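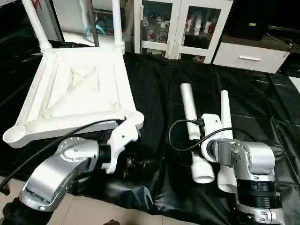
Jiston Assembly Automation – Progress Report to the Fonside Fund
Reporting period: September to date
Submitted Dec 3, 2025

1. Purpose of this report

This report covers the second stage of the automation project at the Jiston site in Cusstead. It sets out the work completed since September, the effect on assembly staff, and the steps planned for the next stage.

2. Work completed

The project has 2 two-armed robots in place. The task under development is the assembly of plastic stools, in which tubular legs are fitted into sockets on the underside of the seat. The stool is worked on upside down. One arm grips the rim of the seat while the other handles the legs. Trials take place on a protective floor covering, which staff lay out before each session.

The robots have logged 300 hours of supervised operation. Gripping the seat rim is now dependable. Placing a leg into its socket remains slower than the same step done by hand, and an operator still steps in when a leg goes in at an angle. Holding two legs in one gripper was added to the work plan during this period at the suggestion of assembly staff, who commonly do the same.

3. Effect on staff

No positions have been removed, and the commitment made to staff at the outset remains in force. Two assemblers now divide their time between the regular line and robot supervision. Both have completed the Innes training course, and their pay grade has been adjusted to match the new duties.

Assemblers report less kneeling and less strain on the wrists during trial shifts. They also raised concerns. Supervision calls for long stretches of watching with little to do, and several found this more tiring than expected. Shifts at the robot stations have been shortened in response – the new pattern will be reviewed with staff before it is made permanent.

4. Spending

Spending is within the approved budget for the stage. An additional $2000 was moved from travel to replacement gripper parts, as permitted under the grant terms. No further transfers are requested.

5. Next stage

Work will focus on leg placement and on cable routing along the arms, which operators have asked to have tidied where it passes close to the workpiece. Written instructions for stopping and restarting the robots will be revised with the assemblers who use them. A decision on moving the robots to the regular line will not be sought until leg placement can be carried out through a full shift without an operator stepping in.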